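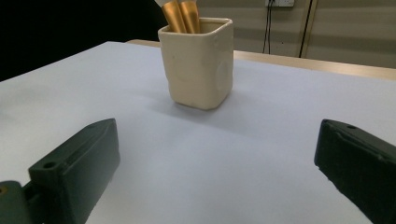
The Tostano cup is a small ceramic holder for the things that otherwise roll around on a vanity, desk or bathroom shelf. It has been part of the Pivora tabletop range since we moved the casting in-house, and the shape has stayed the same through two changes of glaze. The cup is squarish with soft corners, the rim is thick and uneven, and a shallow round dent is pressed into one side. Two slim gold-colored handles stand in it easily and lean to one side the way they would in a drinking glass. The current glaze is a matte off-white that goes toward beige in warmer light.

**Item number:** 834
**Color:** Cream, matte
**Material:** Glazed stoneware
**Capacity:** 300 ml to the rim
**Weight:** 290 g empty
**Sold:** Singly or in cartons of 50

## Shape and finish

Each Tostano is slip cast in a plaster mold and then worked by hand before the first firing. The rim is cut with a wire and smoothed with a damp sponge. The dent is made with the thumb side of a rounded wooden tool while the clay is still soft, so its depth changes a little from one cup to the next. The wall bulges slightly around it.

Small specks show through the glaze. They come from iron in the clay body and are part of the finish. We do not sort cups by number of specks, and we can't take requests for plain ones. If you are buying several for one counter, expect them to look related but not identical.

The foot is left unglazed. We sand it, but stoneware can still mark a soft surface if it is dragged. Three clear stick-on pads are packed inside each cup. Put them on before using the cup on lacquer, marble or painted wood.

## What fits

The cup was made for brushes and works best with these:

- makeup brushes with full-length handles
- pens, pencils and a short ruler
- toothbrushes, if you rinse the cup out now and then
- cotton swabs, stood upright
- coffee stirrers or cocktail picks

Travel brushes under 5 inches tend to sink down too far to grab. Use the Vilis tray for those. Very heavy brushes with solid metal handles are fine in pairs or threes, but a full cup of them should go against a wall or mirror.

The inside is glazed all the way down. The bottom is rounded where it meets the walls, which makes it easy to wipe out powder with a damp cloth.

## Care

Hand wash with warm water and ordinary dish soap. The dishwasher won't crack the cup, but after many cycles the matte glaze can turn slightly shiny in patches. Foundation, mascara and ink come off with a paste of baking soda and water. Leave the paste on for ten minutes and rinse. Don't use steel wool or a green scouring pad, as either one will leave gray lines that look like scratches. Those lines are usually metal left on the glaze and can be lifted with a ceramic cooktop cleaner.

Let the cup dry upside down on a towel. The bare foot takes up a little water and may look darker for a few hours.

The cup is not sold as drinkware. The glaze is lead free, but the rim is too thick and uneven to drink from comfortably, and we don't test this item for food use.

## Other pieces in the same glaze

**Vilis tray.** A low rectangular tray with rounded corners. Holds two Tostano cups side by side with room for a lipstick or a ring dish.

**Minhas jar.** A lidded jar for cotton rounds. Same clay body and the same specks. The lid is loose fitting and has no seal.

Both are priced separately. There is no set discount at this time.

## Ordering and stock

Cream is in stock. The gray version is sold out and the next kiln load is planned for June. Orders for single cups leave the studio in two working days. Full cartons take roughly a week, longer if you want a stamp on the foot.

Stamps are available on carton orders only. Send a black and white drawing no more than an inch across. Thin lines fill in with glaze, so keep lettering simple. We will send a photo of one finished piece before the rest are fired.

Breakage in shipping is replaced if you write to us within 14 days with a picture of the cup and the box. Keep the box until you hear back.

Questions about cartons, stamps or store displays go to Maham Gondal at the studio. For single orders, use the contact form.

Page updated May 5, 2020. Weight corrected; the earlier figure included the packaging.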